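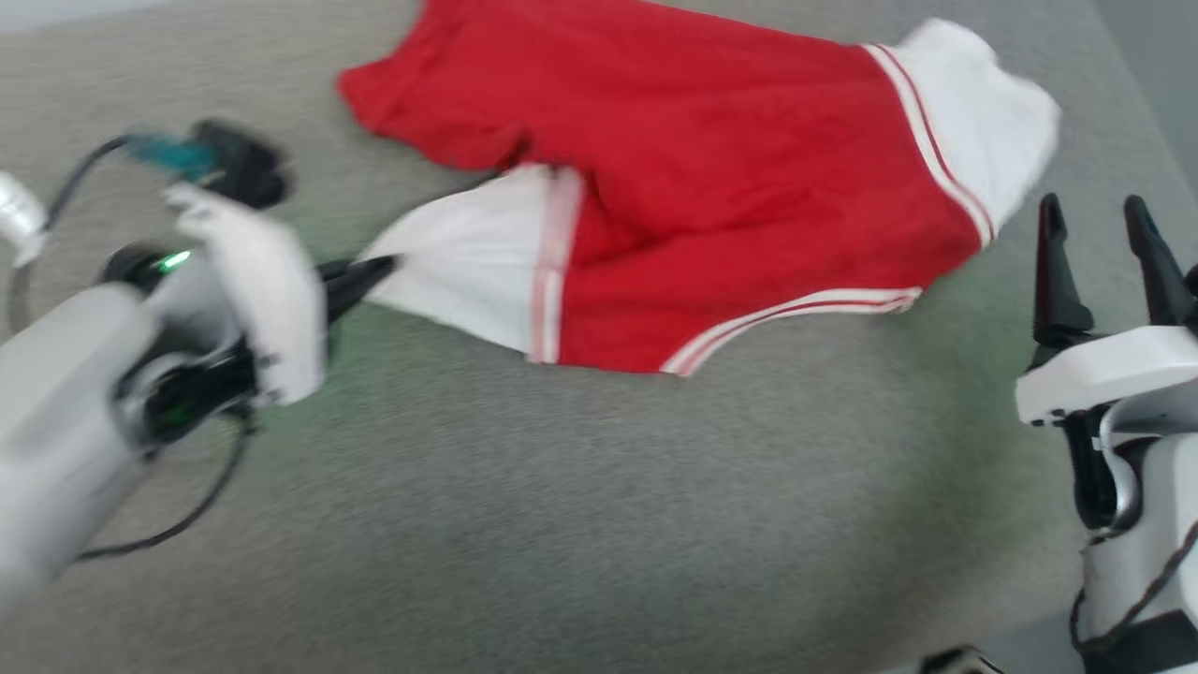 *The red shorts, on the gray carpet.*

My mother never threw out a pair of shorts in her life, and I suppose that is how the red ones came to me, at the bottom of a box that had ridden all the way from Orkport under two winter blankets and a lamp. It was 26th January and the radiator was knocking. I tipped the box over on the carpet, meaning only to find the lamp's plug, and out they came, as bright as the day she bought them for me.

I was going to run for the town that summer, you see. There was a race, five miles from the harbor steps up to the old Jametti cannery and back again, and I had told everyone on our street that I would be in it. My mother believed me, which was generous of her, and she came home with red shorts trimmed in white because she said she wanted to be able to pick me out from the hill. They had those thin little stripes along the trim, and she ran her thumb over them as if they were piping on a good sofa.

I came in 57th. She saw me the whole way, she told me, and she had packed two cheese sandwiches and eaten both of them from nerves.

I wore the shorts for everything after that. I painted a fence in them, and learned to swim in them, rather badly, and one October I wore them over long underwear to a costume party and told people I was a boxer. Then I grew, and they went into a drawer, and the drawer went into a box, and I forgot them for longer than I like to admit.

Folding them should have been quick work. You lay them flat, you bring one leg over the other, you turn up the bottom, and there's your square. But I kept smoothing out the wrinkles and finding new ones, and thinking of her up on that hill with her hand over her eyes, and it was getting dark before I remembered that I had been looking for a plug.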